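7.4 Preparing the Kalon for a visitor demonstration

This section applies to demonstrations in the furnished room at the Eltovgate site. For bench demonstrations, see Section 8. The supervising operator must have completed the Lurent operator course. A second person acts as visitor host and does not handle the pendant.

7.4.1 Before visitors arrive

1. Walk the route from the start mark to the wardrobe and pick up anything left on the carpet. Folding furniture and drying racks may stay if they are already on the saved map.
2. Close both wardrobe doors fully. The door task starts from the closed position, and Lurent will reject the start pose if either door is ajar.
3. Power up the Kalon and wait for the steady green status light. Do not move the arms by hand during start-up.
4. On the pendant, select Demonstration, then Household, then Chisholm. Chisholm is the reduced-speed profile. It limits wrist travel to 200 mm per second and cannot be overridden from the visitor screen.
5. Drive the base to the start mark and square it to the wardrobe. Check in the head camera view that both handles are visible and that nothing is hanging from them.

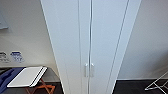 Can the demonstration be run with visitors standing inside the marked area?
Visitors must stay behind the floor tape whenever the arms are enabled. The tape is set 2 m from the furthest reach of the gripper. If someone crosses it, press Hold, wait until they have moved back, and resume from the last completed step.

NOTE: Hold keeps the arms powered. Use Stop if a visitor needs to approach the robot for any reason, including photographs.

7.4.2 Checking the wrist camera

The wrist camera is used for the close part of every task, and visitors will see its feed on the wall display. Check it after the head camera, with the gripper at low speed.

1. Open the gripper and move the wrist toward a fixed metal surface with visible screw heads.
2. Confirm that the screw heads are sharp and that the fingertip shows in the view. If the fingertip is missing, the camera has shifted in its mount. Carry out the alignment procedure on page 124 before going further.
3. Look for glare. Washers and bare edges will always catch some light, but a white patch that spreads over a whole plate means the exposure lock is off.

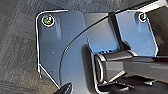
4. Save the exposure setting under the name of the session. Settings that have not been saved are lost when the profile is changed.
5. Withdraw the wrist along the same path. Do not rotate it until it is clear of the surface.

CAUTION: Keep fingers away from the wrist joint while the camera is being checked. The joint can move without an audible warning in Chisholm.

7.4.3 Floor-level pass

The floor-level pass shows visitors how the robot looks down past furniture before it reaches. It was added at the request of Marisa Tedesco after the June open day and replaces the older wave routine, which is no longer supported.

1. Tilt the wrist down and hold it above the carpet.
2. Sweep slowly until the base of the small table is in view.
3. Wait for the outline to settle on the display. Dark carpet with a dark inset can take longer to resolve than a plain floor.

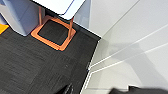

Figure 7-3. Wrist camera view of the small table and its orange base on the carpet.

4. If the outline does not settle, raise the wrist slightly and repeat. Do not move the table to suit the robot, as this invalidates the saved map.

7.4.4 Door task and open-closet view

Groups are limited to 6 people for this part so that everyone can see the display. The host should have the group in position before the operator enables the arms.

1. Announce the movement aloud, then press Run.
2. Keep your thumb on Hold until both arms are back at rest.
3. With the closet open, turn the head camera toward the opening and let it take in the shelf, the hanging towel and the room past the door edge.

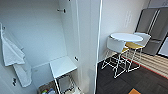
4. Leave the view steady while the host takes questions. The head can be panned by hand control during this time, but the base must stay where it is.
5. To finish, select Return. The base will not drive until the arms report folded.

NOTE: An open door panel narrows the field of view on that side. Check the route in person before selecting Return.

7.4.5 After the session

1. Press Stop and turn the key to Off.
2. Export the Lurent log and enter the session in the demonstration register, including any use of Hold or Stop.
3. Put the Kalon on charge with the arms folded.
4. Report damage to furniture, fittings or the robot to Laurier Fraser before the next booking.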